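Opinion > Home and Table > Objects

Keep the plastic fruit

Nisreen Hattar
Wed 9 November

My mother kept a bowl of plastic fruit on the sideboard for most of my childhood. When I left home I took a view on it, which was that it was embarrassing. I held that view for a long time. I now think I was wrong, and I want to set out why, because plastic fruit is being thrown out all over the place and most of it goes straight to landfill.

The case against it is easy to make. It is pretend food. It collects dust. It stands for a kind of front room where guests were received and children were told to sit up. Magazines have told us for years that a bowl should hold real lemons, and plenty of people who never use a lemon from one month to the next have gone along with it. I was one of them. I bought lemons for the bowl, let them go hard and put them in the bin, then bought more. I would call that a worse habit than my mother's.

What changed my mind was helping Suha Sabbagh clear her aunt's house in Kitstead. There was a box of fruit under the stairs, enough to cover a table, and we had put it with the things for the tip before either of us looked at it properly. Then Suha picked out a pear and turned it over. It had a brown freckle painted near the stalk. Somebody had decided that a pear should have that, and had paid for the extra paint. We kept the box. 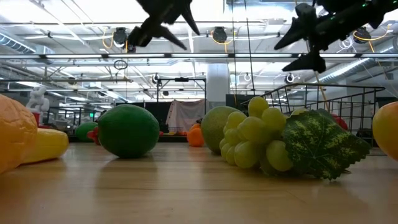 Good artificial fruit depends on the parts you don't eat. Any factory can make a round thing and colour it orange. The makers who cared put their effort into rind, stalk and leaf, and you can tell their work from the rest at arm's length. Grapes are the usual test. A cheap bunch is a cluster of beads on a wire, with nothing to say it ever grew. A pale green bunch with a big leaf on it, jagged at the edge and mottled lighter and darker along the veins, looks as if it came off a vine, and your eye forgives the berries for being too regular. I would rather have one bunch like that than a bowlful of shiny apples.

Size is where they go wrong. Set a few pieces next to each other and you find a lime that could pass for a small melon. I used to think this was carelessness. I have come round to thinking that it doesn't matter much, since nobody plans a fruit salad from it. Children notice it at once and are pleased by it.

Children are the other half of my argument. The sets sold for toy kitchens are mostly poor now, hollow and light, with the two halves held together by a scrap of fastening so they can be "cut". The old display fruit was never made for play and is better at it. It has a bit of weight. It stands up to being put in a saucepan. My niece, who is six, has a banana of Suha's aunt's which has been a telephone, a boat and, for one whole weekend, a baby. When she has finished, it goes back with the others. I have yet to see a jigsaw do as much.

Then there is the question of what to put it in, and here I part company with my mother. She used cut glass. I think fruit of this kind belongs in wire. A solid bowl hides everything except the top layer, so the plum you like best spends its life at the bottom. Wire lets you see in from the side. It also lets the dust fall through, and you can rinse the lot under the shower without taking anything out.

Suha doesn't agree about the wire. She says it makes everything look like shopping. She keeps hers on a flat dish and rearranges it when she is on the phone. We have talked about this more than two grown women should, and neither of us has moved.
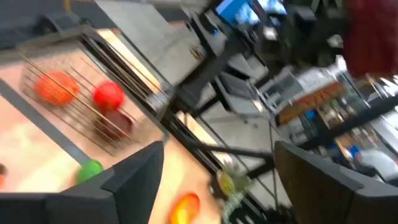 An orange, a red and a dark maroon behind the rods, with a green outside on the table.

The colours matter more than the kinds, in my opinion. People who buy a set want one of everything, as if they were stocking an ark. I would start from three colours that sit close together, say an orange, a bright red and something darker, and see how they look through the wire before adding anything. Green can go in last. Yellow is the hard one. It shouts, and a banana never lies the way you want it to.

I should be fair about cost. New artificial fruit of the better sort is dear. The catalogue from Britov that came through my door has a single pomegranate at £12, and I can't defend that. The Fillico range is cheaper but the leaves are flat and printed on one side only. Secondhand is the way to go about it. I have had most of mine from Yoon, the house clearance shop behind the station, where it sits in a crate by the till and is sold by the handful. The man there told me that in a busy year he sends 200 pieces to the tip unsold. That bothers me. They will outlast all of us wherever they are put, so they may as well be looked at.

I know the reply to this, which is that we should never have made them in the first place. I agree, and I wouldn't cheer if a factory opened tomorrow. But the stuff exists. A mango made forty years ago has already done whatever harm its making did, and keeping it in a basket does no more. Throwing it away so as to buy a ceramic one in a tasteful grey seems to me a poor sort of virtue. 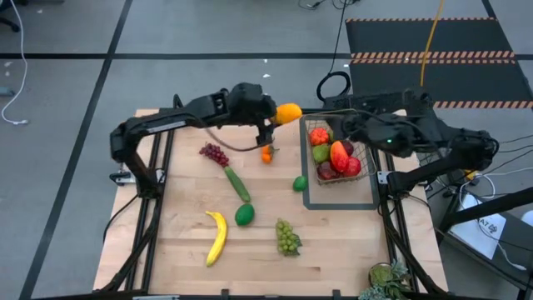 Six pieces in the wire basket, with grapes, a cucumber and a banana among those outside it.

Six is a good number for a medium basket. After that they begin to pile, and you are back to the trouble with the glass bowl. It helps to stand something upright in the middle, a mango or a pear, and let the rounder things settle against it. The long pieces, cucumbers and bananas, are better left on the table. If you want them on show give them a dish of their own.

As for cleaning, use warm water and a drop of washing-up liquid, with an old toothbrush for the bumpy skins. Don't use anything with bleach in it. Old paint comes off more easily than you would think, and I lost the blush on a peach that way last December and still feel bad about it.

My mother's bowl went to a charity shop while I was away at college. She asked me first, on the telephone, and I told her to get rid of it. I look for it sometimes in the crate at Yoon. There was a bunch of black grapes in it with one berry missing, and I would know it straight away.

More in Home and Table
The trouble with matching mugs
Why I iron tea towels
Drawers, and what ends up in them
Readers' letters: the great bread bin debate

Contact the editor | Write for us | Copyright and reprints | Back to top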